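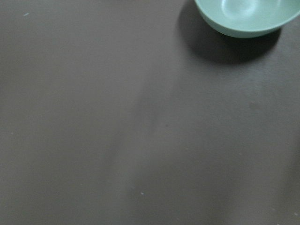
A pale green bowl on a dark tabletop. Photo: Clidimen

Registration opens for the Yagi Relay, with a new route and a new rule for mixed teams

CIMPORT, 2026-04-27. The organizing company Clidimen has opened registration for this year's Yagi Relay, the team running race between the town of Prerum and the harbor of Cimport. The race will be run over 188 kilometers in 15 stages. Places are available for 320 teams, and each team has six runners.

The race starts in Prerum on a Saturday morning in September and finishes in Cimport during the night and the early morning after. The exact weekend is given on the registration page, together with the start times of all groups.

The largest change this year is in the middle part of the route. In earlier years the runners followed the main valley road for four stages, with cars passing on one side. The municipality of Prerum will rebuild the surface of this road during the summer, and Clidimen used the occasion to move the race to the forest track on the east bank of the river. The track is closed to private cars. It has more climbing than the road, and stage 8 is now the hardest stage of the race instead of stage 11.

"We have wanted to go to the east bank for a long time," said Akihiko Takeda, race director at Clidimen. "It was always a question of how the team vehicles can reach the exchange points. Last March we drove the whole track two times, once in daylight and once in the dark, and after that we were sure that it can be done. The vehicles will stay on the west side and cross the river at three bridges. The runners will have the forest for themselves."

Because of the new track, the team vehicles cannot follow their runners between stage 6 and stage 9. Runners on these stages must carry their own water, a telephone and, after sunset, a headlamp. Reserve batteries are not required but they are recommended. Clidimen will place water points at the middle of stages 7 and 8.

Mixed teams

The second change concerns the mixed category. Until now a team was counted as mixed when at least one woman and at least one man were in it. From this year a mixed team must have three women and three men, and neither group may run more than eight of the 15 stages. The other categories are open, women, masters and company teams. The rules for them are the same as before, except that the age limit in masters is now decided by the age on race day.

Many teams asked for a clearer rule after the last race, when the first three mixed teams came to the finish within four minutes and had very different compositions.

"All three teams followed the rule as it was written, and the result stands," said Takeda. "But the rule was too open. I received long letters about it, some of them very polite. Now a team captain can read two sentences and know if the team is mixed or not."

With six runners and 15 stages, three members of each team run three times and the other three run two times. The order is free, but the same person may not run two stages directly after each other. A team which loses a runner through injury during the race may continue with five, and in this case the order can be changed at the next exchange point after a report to the stage judge.

Exchange points and time limits

All exchange points open one hour before the first expected runner. Prerum sports ground, the sawmill at the end of stage 5 and the school in Yagi, at the end of stage 10, will have indoor rest rooms with mats and showers. Hot food is served at the sawmill and in Yagi, and it is included in the entry for runners and for one driver. Additional meal tickets can be ordered until one week before the race.

Teams must leave Yagi before two o'clock in the night. Teams which arrive later are taken by bus to the start of stage 13 and can run the last three stages outside the classification. They receive the same medal in Cimport as all other teams. The start groups are made from the expected finish time given by the captain, and Clidimen asks captains to be realistic with this time. Slow teams start first, from five in the morning, and the fastest teams start at noon.

The finish is on the old fish quay in Cimport, as it was last year. The last 400 meters are flat and lighted, and the whole team may run this part together. Only the chip of the runner on stage 15 stops the clock.

Results will be shown for each stage separately and for the whole distance. The timing is made with a chip that is passed from runner to runner in an elastic band. A lost chip must be reported at the nearest exchange point, and the team receives a new one without time penalty the first time.

How to register

A team is registered by its captain on the website of the race. Only the name of the team, the category and the captain's contact are needed at this moment. The names of the other five runners can be filled in later, and changes are free of charge until the Wednesday before the race. After this day a change can be made only at the race office in Prerum, in person and with the written agreement of the runner who leaves the team.

Places are given in the order of payment. When all 320 places are taken, a waiting list is opened, and teams on this list are contacted by e-mail. A place can be returned against the full fee until the end of June and against half of the fee until the end of July.

Clidimen also looks for local sports clubs who can take care of an exchange point during the day or the night. Clubs receive a payment for each shift and may sell coffee and cakes to the visitors on their own account. Interested clubs can write to the race office before the end of May.

About Clidimen

Clidimen organizes running and skiing races in the Yagi valley and on the coast at Cimport. The company has its office in Prerum.

Press contact

Clidimen race office, Prerum. Accreditation for journalists and photographers is free and must be requested by e-mail before the end of August. A press vehicle will drive from Prerum to Cimport on race day with a limited number of seats. Maps of the new route and stage profiles can be sent on request.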